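OK so the Wevis warehouse burglary. I was in court Friday and I have thoughts, so bear with me (long thread, sorry!)

Quick recap: five people charged, four of them pleaded guilty back in February. The one left is Gert Ndlovu, who drove the van and says he thought it was a regular moving job. 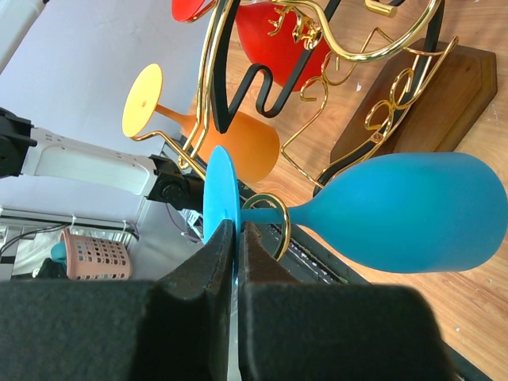
His lawyer leaned hard on that. He got paid 60 bucks and lunch – who robs a warehouse for 60 bucks and lunch??

Then the prosecutor brought up the phone records. 211 texts between him and the guy from Soler Street in one week. You could hear people shifting in their seats.
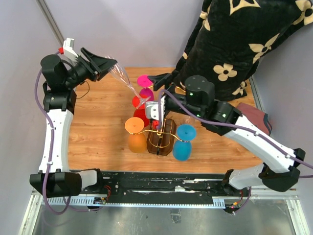 Vol. 4, No. 5

Most of the texts were about soccer, to be fair. The detective had to read a bunch of them out loud in the flattest voice ever and even the judge was trying not to smile.

The stuff from the Deligiannis store still hasn't been found, by the way. Police searched a garage out in Woridau and came back with two bikes and a generator that belonged to somebody else entirely.
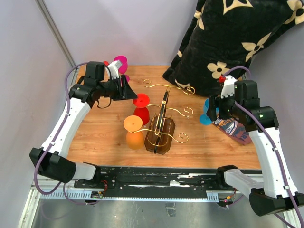
A stemware rack with gold scrollwork.

Jury goes out next week. My guess is they convict on the lesser charge, but I've been wrong on every one of these so far – will post when I hear!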